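We use cookies to remember your club preferences. Accept / Manage

Does a postponed match still count towards a ban?

Our centre half got a 2 match ban for telling the referee something about his eyesight. The first game of it, away at Varis on Friday, was called off at teatime for a waterlogged pitch. Can he play against Ondow next week or not? Our secretary says yes, but he also said the pitch was fine.

Yara Bataineh
No. A ban is served in matches played, so a puddle doesn't count. Ours is under rule 18 of the league handbook, yours may be numbered differently.

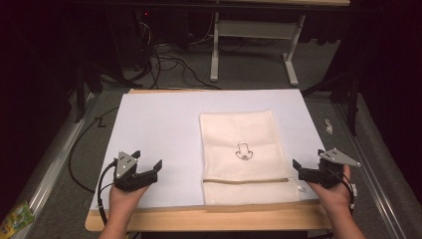
If the Varis game is rearranged before he's sat out two, that one counts when it's played. We got this wrong at Mosham and lost 4 points, plus a fine that came to around a month of bar takings.

Second answer
Depends on the league. Ask them.

Third answer
Was he right about the eyesight though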